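The Bedding Box

Every October the same advice comes around, and every October I get letters about it. Change your bedding with the season. Rotate, refresh, layer. I've been writing the household pages of this newsletter long enough to have a drawer of these articles, and they all seem to have been copied from one original that I've never managed to find.

So this winter I tried to work out which parts hold up. I'm not a scientist and I don't have a lab. I have a spare room, a washing machine that walks across the floor on the spin cycle, and a sister-in-law who managed hotel laundry for nine years and has no patience for any of it.

Start with thread count. A shop in Lommont sold me a sheet set marked 802, which is an odd number to land on and probably the reason I believed it. The woman at the counter told me it would feel like a good hotel. My sister-in-law, Myrto Manolakis, rubbed a corner between her fingers and asked what I'd paid. Then she told me the hotels she worked for bought plain, fairly low-count cotton by the pallet, and that guests wrote in to ask where they could get it. What people were noticing, in her opinion, was that the sheets were ironed.

I asked the shop how the 802 was counted. They didn't know. I wrote to the supplier, Trultach, and got back a very pleasant reply thanking me for my interest in quality sleep. There is more than one way to count threads, and if you count each strand of a twisted yarn separately the number on the package climbs nicely without the sheet changing at all. I can't say that's what was done with mine. I can say that I asked twice.
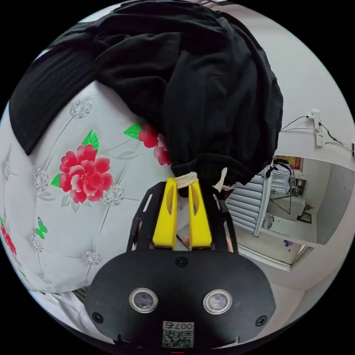

Then there is the matter of "breathable." I've seen the word on cotton, on wool, on polyester, and on a plastic storage bag. If everything breathes, I'd like to know what the other kind is. A thin cotton cover lets air and damp through and you can tell by blowing on it. A thick padded one does so less. A cover with a waterproof backing does so less again, whatever the leaflet claims, and if you have a child or an old dog you will want it anyway and should stop worrying about your sleep climate.

The seasonal swap I'm in two minds about. A lighter layer in summer and a heavier one in winter is fine, people did it before there were articles. What I doubt is the idea that you need separate sheets, separate pillowcases and a separate mattress cover for each. The Drostness catalog divides the year into "sleep seasons" and sells a set for each one. My grandmother had two seasons, and they were called blanket and no blanket.

Mattress covers are the one thing I came around on. I used to think they were a way of selling you a second sheet. But a mattress can't go in the wash and a cover can, and that's the whole argument. Quilted or flat makes no difference to how clean the bed stays. Quilted ones are nicer to lie on for a while, then the filling shifts in the wash and you get hills and hollows. Myrto's view is that you should buy the one you won't mind looking at when the bed is stripped. 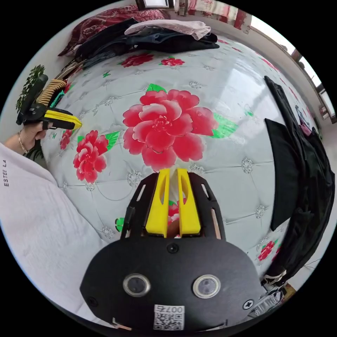

Red peonies on a white quilted cover: no warmer than plain, but easier to like.

On washing, I expected a fight and didn't get much of one. The tag on my set says to wash cold, dry low, and use the Amundsen fabric rinse for best results. I left the rinse out and have no complaints. Fabric softener coats the fibers – that is more or less how it makes them feel soft – and on towels you'll notice they take up less water after a while. On sheets you may not care. Myrto cares, and would like it known.

The claim I trust least is the one about replacing pillows on a schedule. I've read every year, every two years, and in one leaflet every 100 weeks, which at least shows somebody enjoyed making it up. Fold the pillow in half. If it stays folded, it's finished. If it springs open, put it back on the bed and keep your money. This test works badly on foam, which springs open long after it has gone lumpy, so with foam you'll have to go by your neck.

Several readers asked about bamboo sheets. Most of what is sold under that name is rayon, made by dissolving the plant pulp and spinning it into fiber. It can be very pleasant to sleep on. I'd only say that the leafy drawing on the package is doing a lot of work, and that the fiber content is printed on the back in much smaller type.

As for my own spare room, I kept three things out of all this: the plain sheets I already had, one decent blanket, and a cover that goes through the wash with everything else. The 802 set has gone back in its box. It's too slippery for me – I kept waking up with the top sheet on the floor – and the fitted one rides up at the corner nearest the wall.

Letters on moth balls are being held over to the next issue. There are a lot of them, and some of you are very angry.

Posted 2024-02-10 in Household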